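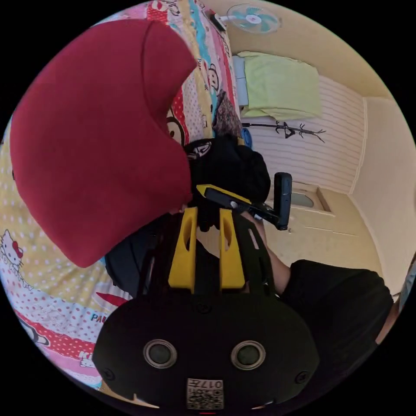 Gilska adds three ready-to-cook grain bowls in June

Home | Products | Recipes | Press | Contact

We use cookies to remember your settings. Accept | Manage

PREKERSTEAD – Food maker Gilska will begin selling three grain bowl kits in June. Each kit holds barley, dried vegetables and a packet of herb dressing, and cooks in one pot in 16 minutes.

The kits come in lemon and dill, smoked paprika, and mushroom. They will be sold in 130 grocery stores and from the Gilska website.

"People asked us for a weeknight dinner with a short ingredient list," said Ruxandra Pîrvu, head of product at Gilska. "We tested the dressings for most of the winter – the dill one took the longest."

Recipe cards by Horațiu Furtună are packed with every kit. Stores may request samples until noon on Friday.

Recent news
Bilach lentil soups return
Zoëga joins Gilska as bakery partner
Prekerstead kitchen opens for tastings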